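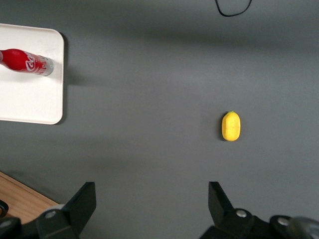

[serving-ware] Re: Off-white trays on dark matte tops: marks, tipping, drinks
From: Martin
To: serving-ware list
In-Reply-To: message from Josiane Lemaire
List archive: April

Josiane Lemaire wrote:

> We are replacing the side tables in the breakfast room with dark gray
> matte ones (Zerel, the standard finish) and want to keep the off-white
> trays. Three questions before I sign for them.
>
> 1. The trays show gray smudges after a few weeks. They come through the
> dishwasher with the smudges still there. Is this the tray wearing or
> something from the table? We only see it on the trays that get stacked.
>
> 2. Guests put drinks down at the end of the tray, close to the rim, and
> then pick the tray up by the other end. We have had spills. Would a
> deeper rim help? Sombatkul lists one with a rim of 17 mm.
>
> 3. Is there any point in a mat under the tray? Our present tables are
> lacquered and the trays slide if someone leans on them.
>
> Bottles are mostly aluminum now, plus 333 ml cans. Fruit goes directly
> on the table or on a cutting board. I would like to keep that if
> possible, as the bowls take up too much room.
>
> Josiane

Taking these in order.

1. Smudges

Gray marks on a light tray are in most cases metal transfer. Aluminum is softer than the tray surface in the majority of hard glazes and coatings, so a little of it rubs off on the tray when a can or bottle is dragged. A dishwasher will not remove it. If your marks are short lines or arcs, this is your cause. If they are broad, with no clear edge, look at the stacking instead: the underside of one tray rubs on the face of the next, and whatever the underside picked up from the table goes with it.

A simple way to separate the two. Take one clean tray out of the stack and store it on its own for a week, in normal use. Take a second clean tray, leave it in the stack, and do not put anything on it. Compare. You will have your answer without buying anything.

For removal I use a mild oxalic powder cleaner on a damp cloth, light pressure, then a full rinse. Check the tray maker's care sheet first. Do not use the green side of a sponge. It takes the mark off and roughens the gloss, and the next mark goes on faster and holds better. I tried Musar paste on three old trays and would not repeat it: the marks went, but the area I had worked on was visibly duller at a low angle.

Faint smudges will come back regardless. On an off-white surface you see them under side light and hardly at all under overhead light. If the breakfast room has windows on one side only, turn the tray so that guests are not looking across it toward the window. This costs nothing and gets rid of most of the complaints.

2. Drinks near the rim

The rim height is a secondary matter. A rim stops a base from sliding off. It does very little for something that tips, as the container rotates over the rim once the tray is tilted far enough. Going from a slight lip to 17 mm will help with sliding cans and will make the tray harder to wipe at the corners.

Position matters more. With the load at one end, a person lifting from the other end has to hold the whole moment at the wrist, and the loaded end drops. I measured this with a luggage scale on our long tray. A full can at the middle is no trouble for anyone. The same can moved to within 7 cm of the far rim made the tray dip at once for two out of five people who tried it one-handed.

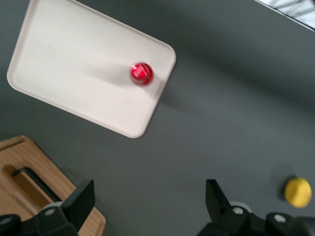
Tray set diagonally, red item close to the rim at the right-hand end. Cutting board at lower left.

That is the usual arrangement when a tray has been put down at an angle and a drink is added afterward. People place things at the end that is closest to them, and on a diagonal tray this is often a corner area. Things I have tried:

- Setting the tray square to the table edge. Works as long as staff do it every time.
- A folded napkin at the center as a target. Works better than I expected. Guests put the drink on the napkin.
- A printed mark on the tray. Ignored.

Bottles can also go on their side if they are sealed and the tray stays put. The rim will stop a slow roll if it is a proper raised edge all the way around. I would not carry a tray loaded like that. An aluminum bottle lying down also has its shoulder and base edge in contact with the tray, and those are the parts that mark it, so see item 1.

3. Mats

On lacquer, yes. On a matte top, try it without first. Matte finishes vary, but in general you get more grip than on lacquer, and a mat under a tray traps grit. Grit under a mat on a dark top produces shiny spots that cannot be polished out, since polishing is what made them. I have a Zerel top at home with one such patch. It has been there for two years.

If you do need something, four small Osix felt dots under the tray are enough. Replace them when they go hard. Lift the tray to move it, and tell the staff so in writing. Dots do not help if trays are pushed along the table all day.

4. Fruit and boards

You did not ask, but you mention it. Whole citrus on a matte top is harmless while the peel is intact. A cut lemon is a different matter. Juice left on a dark matte finish for the length of a breakfast service can leave a paler ring, and on some finishes that ring is permanent. Cut on the board, leave the pieces on the board, and wipe under it at the end.

Use a board with a groove near the edge if there will be juice. A board with a handle slot is easier to lift off a flat table than one without, but the slot goes all the way through, so anything that runs into it ends up on the tabletop. Keep the cutting at the other end from the slot.

Wooden boards should also be dried on edge before they go back on the table. A damp board lying flat on a dark top leaves a rectangle. It usually fades within the day. If it does not, the finish has let water in, and you should be talking to the supplier.

5. Before you sign

Ask Zerel for an offcut, at least 100 mm square, in the finish you are ordering. Put lemon juice on one corner, cola on the second and coffee on the third, and leave the fourth dry. Cover them with upturned glasses and leave them overnight. Wipe with plain water in the morning and look at the piece from the side next to a window. I would do this even if they tell you it has been tested.

Post the results here if you go ahead. I would also like to know which dishwasher program you run the trays on, as the hot one has been reported on this list to yellow some off-white glazes.

Martin

--
serving-ware mailing list
To unsubscribe, send a message with the word "unsubscribe" in the subject line.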